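Search the guide Go Clear

Kadudell Control Guide
Section 3: Getting the planner to push blocks where you ask
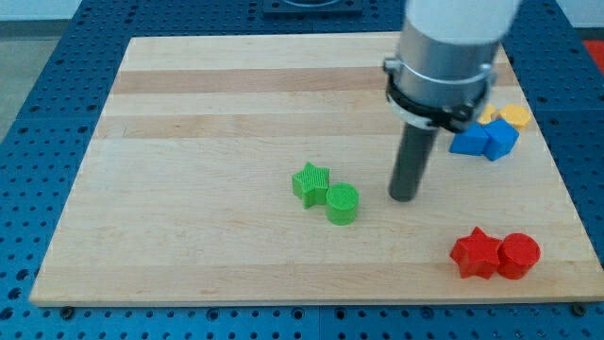 Štěpánka Jurčo wrote to me that she'd spent a whole afternoon tuning the planner before she found out her tool length was wrong, and could I please put that step first. Done! It's step 1 now, and I'm sorry it used to be step 6.

I'm assuming you have the arm talking to Kadudell already and a few blocks of different colors on the board.

1. Open the Tool tab and type in your rod length, measured from the flange to the very tip. Mine is 87 mm. Save, then hit Reload (saving alone doesn't push the value to the controller, which still annoys me).

CAUTION: Keep a hand on the stop button the first time you move after a reload. If the length is too short in the software, the rod goes into the board.

2. Start the Karkier node on port 923 and wait for the block list to fill in. Every block should get a color and a shape. If two blocks are touching, Karkier loves to merge them into one blob, especially when they're the same color. Turn on "Split by outline" and it usually sorts itself out.

3. Set the hover height. I leave 3 mm between tip and wood, but go higher if your board has a bit of a tilt.

4. Type a command in the box, something plain like "push the green star to the blue cube," and press Preview. You'll get the planned path as a dotted line. Look at it! The planner treats the other blocks as soft obstacles, so it'll happily plow through a red cylinder if you let it. Bump the obstacle weight up to 2 if that bothers you.

5. Press Run. It's slow by default and I'd leave it that way until you trust it.

Note: if the arm blocks the camera's view of something, Karkier holds the last known position and grays out the label. Send the arm home and let it look again before you plan the next push.

Last updated: February

Comments

Fasil Moges
Split by outline fixed my star and cylinder, thanks. Could it be on by default?

Aurelio Olvera
Preview shows nothing for me after I change the obstacle weight. Do I need to reload there too?

Jozefína Bartoš
Aurelio, yes, same Reload button. Got me twice.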